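Desk organising: pens in a cup or pens in a drawer?
Home Office and Study > Storage and Tidying

candlewick_37
Posted Tuesday, 9:10 am

I'm redoing my desk after years of letting it go. It's a big pale laminate top, 67 cm deep, and I'd like to keep most of it clear. The sticking point is pens. I have always had them in a mug next to the monitor, and the mug has slowly filled up with dead highlighters, a tyre gauge and one chopstick.

Do you keep a cup on the desk or put everything in a drawer? The drawer I have is shallow and already holds chargers and stamps.

gumleaf
Posted Tuesday, 9:32 am

Drawer. Anything on top of the desk invites more things on top of the desk. I got a Lambrechts divider tray, cut one end down to fit, and haven't had a pen on the surface for months.

R. Tully
Posted Tuesday, 9:41 am

Cup, but a small one. If it holds 20 pens you will own 20 pens. Mine is black mesh and I can see straight away when rubbish is collecting in the bottom. Mugs hide it.

gumleaf
Posted Tuesday, 9:48 am

Mesh cups shed their coating after a while and mark the desk. I had two do it.

R. Tully
Posted Tuesday, 9:55 am

Never had that happen. Did yours have feet? The one I use has a felt pad on the base that I stuck on myself. Cost next to nothing at the hardware store.

gumleaf
Posted Tuesday, 10:20 am

No feet. Fair enough, the pad would probably fix it. I'd still go with the drawer.

paweena_l
Posted Tuesday, 11:15 am

I did the office at my work last August and we had the same argument. There were 400 pens in the stationery cupboard and most of them didn't write. We tested every one on scrap paper, which took a whole afternoon, and threw out more than half. After that the storage question was easy, as there wasn't much left to store.

So my advice is to test first and buy the organiser second. Scribble for a few seconds, and if it skips, bin it. Refills are worth keeping if you know what they fit. The Candeo gel ones I use take a standard refill but the cheaper Zuston ones don't.

Paweena Limsakul

candlewick_37
Posted Tuesday, 12:04 pm

Tested mine over lunch. I'm down to 3 good pens, a pencil and a marker. Thanks Paweena, that was more useful than I expected.

Leaning towards a cup now, seeing there's so little to go in it. Where do you all put yours? I'm right-handed and the phone lives on the left.

norbert_v
Posted Tuesday, 12:30 pm

Right-hand side, back far enough that your elbow doesn't catch it. I'd put it a forearm's length away. Too close and you knock it over, too far and you stop putting pens back – they end up lying on the desk.

That is the real trouble with clear barrels, too. On a light desktop they disappear. I switched to dark ones for that reason and colour-coded the caps while I was at it.

R. Tully
Posted Tuesday, 12:44 pm

Agree on placement, disagree on the barrels. Clear ones let you see how much ink is left. I'd sooner hunt for a pen than have it die halfway through a cheque.

norbert_v
Posted Tuesday, 12:51 pm

Who is still writing cheques?

R. Tully
Posted Tuesday, 12:53 pm

My plumber won't take anything else.

gumleaf
Posted Tuesday, 1:25 pm

Tips up or tips down in the cup? I was always told tips down for ballpoints so the ink stays at the business end.

paweena_l
Posted Tuesday, 1:40 pm

Tips down for ballpoint and gel, with the caps on. Markers are better lying flat. If the marker is the only one, put it in the drawer with the stamps and keep the cup for the rest.

norbert_v
Posted Tuesday, 2:08 pm

Light top, clear barrel, black mesh cup off to the right. My point about the barrels stands.

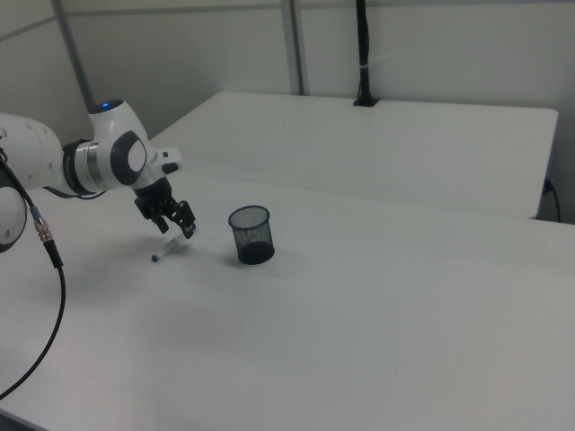
R. Tully
Posted Tuesday, 2:19 pm

I'll give you that they're harder to spot on a pale desk, but a coloured cap sorts it out and you keep the view of the ink. Candlewick, whichever you pick, get the felt pad. The Renano ones come in a sheet and you can cut them to the size of the base.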